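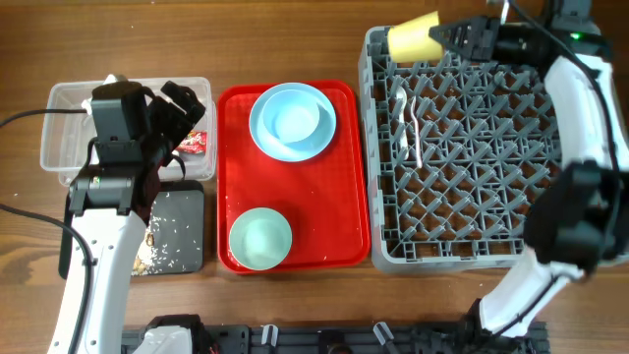 ¿Dónde puedo recoger el trineo si mi reserva es para la bajada nocturna de Killusley?

El trineo se entrega en la caseta de Nirkano, junto a la salida del telesilla, hasta las 20:30.

Estado: abierto de nuevo
Reserva: 399

Buenas tardes, el código de la reserva me da error en el torno. Ya he probado con dos teléfonos y también con el papel impreso.

Respuesta de Meron Ayele: he anulado el código antiguo y le he enviado otro. Le ruego que lo pruebe antes de subir y me escriba el resultado.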